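Workshop Tips: Getting a Gripper Arm to Handle Clear Containers

Clear plastic is hard on a vision system. The lid reflects the lights, the walls show whatever is inside, and the depth reading goes straight through to the bench. These are the settings and habits we use on the small arm in our workshop. Most of them are software changes and can be done in an afternoon.

Start with the background

Use one plain, light, matte color behind the work. Gray is better than white, which tends to wash out the edge of a clear lid. Check the picture on the monitor with the room lights as they will be during the job. If you usually run in the evening, check it in the evening.

Turn off auto exposure once the picture looks right. With a camera at the wrist, the view changes every time the arm moves, and auto exposure will keep hunting. A color threshold that worked at the start of the move will be wrong by the end of it.

Look for the handle, then work out the lid

If the container has a solid-colored handle, have the detector find that first. It gives a clean outline and a usable depth reading. Store the distance from the handle to the rim of the lid as a fixed offset, and let the planner work from there. We label our containers by model in the Landbridge config file, with one offset set per model.

Killian Gilbert wrote our first detector to find the whole container in one go. It took 508 labeled pictures and still confused the rim with reflections. The handle-only version was trained on 100.

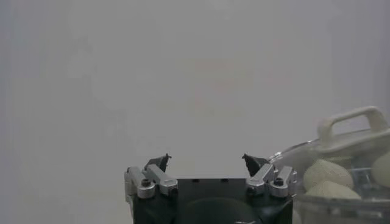
Gripper open beside the clear container, handle at right.

Don't let the contents vote

Anything round and pale inside a clear container can be picked up as a separate object. Fix this in the planner – once a container is found, mask out everything inside its outline and treat the whole thing as one solid box. Take the mask off again only when the lid has been removed and set down.

Put the mask on before the grasp search runs. In Marar the two steps are listed the other way around by default, and you have to drag the mask step up the list by hand. Save the file afterward, as it does not save on its own.

Give the fingers their real shape

The planner should know how wide the gripper is when it is open, including the outer brackets and any screw heads. Many sample files include only the fingertips. With those, the path looks fine on screen and the bracket knocks the container sideways.

Measure with the fingers fully open and again fully closed, and enter both. Add 3 mm all the way around. Rosine Lefèvre uses more than that near clear walls and cuts the speed in half for the last part of the approach, which is a good idea if your container is thin.

Filter the depth, but not too much

Take several depth readings with the arm standing still and use the middle value. Drop any reading that lands below the bench top. Smoothing on top of that will round off the handle and make it look thicker than it is, so leave smoothing off unless the picture is very noisy.

Check the grip in software

Have the program read the finger position after closing. If the fingers have closed all the way, they missed the handle. Open, back up along the same path and take a new picture before trying again. Allow 3 tries and then stop with a message. An arm that retries all night will wear a groove in a lid.

Odds and ends

Wipe the wrist camera lens before you change any settings. A hazy picture looks a lot like a bad threshold.

Keep a copy of the last working config on a separate drive – ours has been restored twice, the last time in October after a Fanine update changed the units from millimeters to meters.

Write the container model on masking tape and stick it to the bench side, out of the camera's view. Tape on the lid will be detected as something.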